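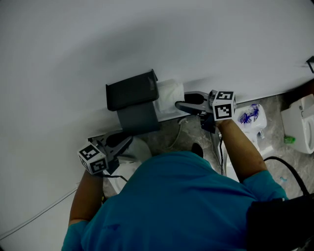

## Cube pose jumps when the wrist turns toward the wall

**zulema_s**

Hi all, and sorry in advance for the length! I'm working on the tracking side of our handheld gripper setup (the project is called Skelulari, if you remember my calibration thread from last September). We take the pose of each gripper from its marker cube and turn that into a trajectory the planner can replay. Kitchen counters have been lovely. Restrooms are making me miserable.

The trouble comes when the right gripper goes up to the tissue dispenser. I only get two faces of the cube to work with, and every so often the orientation flips for a few frames and then flips back. In my worst log it's 159 bad frames, nearly all on the right hand. I've been solving each face separately and averaging, and I have a feeling somebody is about to scold me for that.

**pascual_t**

Consider yourself scolded, kindly :) A single flat square has two plausible poses when it's small in the image, and if you average the right one with the wrong one you get something that was never true at any moment. Put all the corners from both faces into one solve, using the measured cube geometry. Two faces at right angles should pin it down nicely.

**Yanling Qin**

I agree about the joint solve, but I'd start with the filter. We had the same flips at Clirnstead and a decent motion model threw nearly all of them out. A wrist can't turn that far between two frames, so why let the solver say it did?

**pascual_t**

Hmm, I have to disagree there. A filter hides the flip until it starts on the wrong branch, and then it defends the wrong answer very loyally. I lost a good week to that once!

**Yanling Qin**

Fair, it does need a clean start. I still wouldn't ship without one, though, with all the occlusion you get when a person leans in over their own hands.

**amancay_v**

Coming at this from planning: please don't smooth too hard, Zulema. The pinch and pull on a tissue is a tiny motion, and our old smoother rounded it off so nicely that the replayed path stopped short of the paper. I'd happily take a gap marked "no pose" over a pretty guess. Also, did you measure your cubes or trust the drawing? Ours were off by 2 mm and it mattered more than I'd like to admit.

**zulema_s**

I trusted the drawing. Oh dear. Calipers are coming out after lunch.

**zulema_s**

Back again! With the joint solve and measured cubes, the same log goes from 159 bad frames to 5. Those are all where my forearm model says the cube is mostly hidden, so I'm marking them as gaps like Amancay suggested. Yanling, I'll try your filter on the left hand next, and I'll post both plots in this thread once they're labeled.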